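Peltar's sale of prints and works on paper closed on 4th June. 76 lots offered, 60 sold.

The Petersen etchings did best. All three went over estimate - the harbor view by a wide margin.
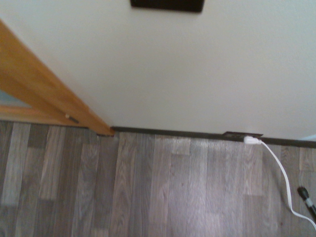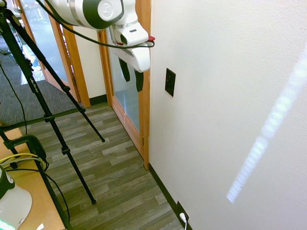

Erateo asks whether the unsold lots will come back in November. Peltar's notice says most will, with lower reserves.

The Prirnirach woodcut won't. Its owner has withdrawn it.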